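The Brodwood sweater is back in rust red, and we're so happy to have it on the shelf again! It's a soft knit with a little fuzz to it and a faint heathering in the color, so it never looks flat (even when it's lying flat on a plaid bedspread). The collar is ribbed, and the long sleeves fold over neatly for the drawer.

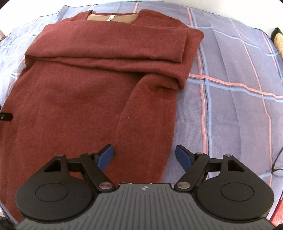

## Size and care

- Weight: about 322 g in a medium
- Sizes: 6, from XS to XXL
- Wash: cool, inside out, then dry flat
- Storage: folded, please, no hangers!

Goes beautifully over the Yilma shirt, and we wear ours well into June on chilly evenings.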